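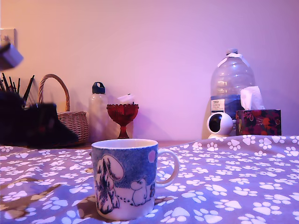 Figure 1. Blue mug with a white handle, on a paw-print blanket.

Onboarding and Early Turnover at Halvorsen
Keisha Benavides
February 2025

Halvorsen runs a parts warehouse in Iklow with 60 hourly employees. Last year 12 of them left before finishing three months. My project looked at how new hires are trained and what could be changed at low cost.

I sent a short survey to all hourly staff and interviewed four shift leads. The response rate was 70 percent. Most people said the first day was well organized and the second week was not. New hires were moved between leads, and each lead taught the scanning steps in a different order. Two leads had never seen the written training guide, which was last updated in November.

Stoter, a smaller company in the same business, assigns one trainer to each new hire for the first month. The trainer gets a small pay increase for that period. Drostano does the same without the extra pay and has had trouble finding trainers.

I recommend that Halvorsen use the Stoter method on the day shift first. The guide should be cut to two pages and given to every lead. Exit interviews were not available to me, so the reasons people left are taken from the leads only.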